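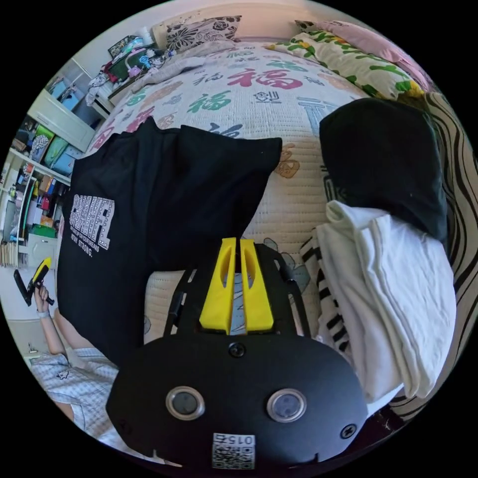
A black T-shirt on the bed and the yellow fingers of a hand-held gripper, in the bedroom at Trestcombe.

Home Visits Workshops Reading About
143 shares 3 comments

A visit to the Warach open day in Trestcombe

I had wanted to see this place from the moment I read that they were collecting household work for robots in furnished homes and not in a hall. In June they opened the doors for one day, and I took the 363 bus from the station, which stops at the bottom of the hill. From there it is a short walk, but steep, and the signs were small. I passed the entrance twice.

Warach is the name of the project. The company behind it is Tirnetti, and their office is in the old Mac Carthaigh building, which everybody in town still calls by that name. On the ground floor there is a workshop with benches, and next to the office are the apartments where the recordings are made. We were a group of visitors of very different kinds: a couple of students, a man who repairs washing machines, two teachers, and some neighbors who wanted to know what happens behind their wall.

Our guide was Bríd Flanagan. She is responsible for the recordings and she spoke slowly and clearly, for which I was thankful. She started in the workshop, where several grippers lay on a bench with their covers removed, and she let us hold one that was complete. It is lighter than I had imagined. You close the hand and the two yellow fingers close. After a few tries I could lift a sock from the bench, and after a few more I could put it down at the place I wanted. The teacher next to me was much better at it than me.

The idea was explained in a few sentences. A person does the work with the gripper in the hand, the camera on the gripper records what happens in front of the fingers, and later a robot arm with the same kind of fingers can learn from it. For this reason the people who record are asked not to help with their own fingers, even when it would be quicker. I asked if this is difficult to remember. Ms. Flanagan answered that in the first week everybody forgets it, and that the tape in the workshop is full of such moments — by "tape" she meant the hard disk, she is used to the old word.

Then we went to the apartments. I must say that I had expected a kind of showroom. The bedroom was a real bedroom, with full shelves, small things crowded at the head of the bed, and a white quilted cover with big Chinese characters on it. The one I could read was 福, good fortune. My neighbor at home has it on her door at New Year, on red paper.

The work for that morning was folding clothes on the bed. We stood in the corridor and were allowed to look in by turns, because too many shoes in the room disturb the recording. For me this was the best part of the day. I have folded T-shirts all my life and never thought about what a T-shirt does when you take it by the hem. It does not stay flat. The far sleeve travels with it and the back layer slips below the front layer. With one's own hands one corrects such things without noticing. With the grippers, each correction is a separate action and one must decide about it.

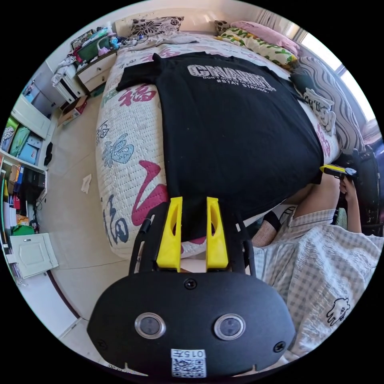 I tried to follow the order in which it is supposed to be done. First the shirt is laid out flat, then the hem is taken with the grippers and carried toward the collar, and then the sides are brought in. A dark shirt is harder than a light one, we were told, for the folds are not easy to see in the recording afterward. A thick print is also not simple. It makes the fabric stiff in one place and soft in the next, and the fold likes to go where the print ends and not where you want it.

A shirt that is folded badly is not thrown out of the collection. This surprised me. The recording gets a note and stays, if the mistake was corrected before the end. The student in front of me asked if it would not be better to keep only the clean ones. Ms. Flanagan said that a robot which has seen only clean folding has no idea what to do when a sleeve is lying wrong, and in a home a sleeve is often lying wrong. The man with the washing machines agreed with her very strongly and told us a long story about a drum and a duvet.

After this we had tea in the office, and there was time for questions. On the wall was a list of the tasks they have finished and the ones they still plan. I counted nothing, but at the bottom someone had written the total with a green pen: 115. Many of them are so small that I would not call them tasks. "Put the pillow back" was one. "Close the drawer with something in the hand" was another one. I wrote this last one down, as I do it every morning with my coffee.

One neighbor wanted to know whether the recordings show people's private things. The answer was that everyone who works there signs an agreement, and that before a recording starts they go through the room and put away letters, photographs of family and medicine. Faces are made unclear afterward when they come into the view. The neighbor was satisfied, I think. I would have liked to hear more about how long the files are kept, but then the second group arrived and we had to give back our badges.

I also would have liked to see an arm do the folding. There was one in the workshop, under a cloth, and we were told that it will be shown in the autumn when the table for it is ready. So what I saw was people at work, and the tools in their hands. A visitor who comes for moving robots may be a little disappointed. I was not, but I like laundry.

Some practical remarks for those who want to go next time. The entrance is on the side of the yard. The apartments are on the upper floor and there is no elevator, please ask before if this is a problem for you. The last group starts at 3 in the afternoon, and I would advise the first one in the morning, when the people are fresh and the corridor is still cool. The bus back leaves from the other side of the road, by the bakery — I found this out too late and had to wait for the next one, with a very good cheese roll.

3 comments
Share Print Back to Visits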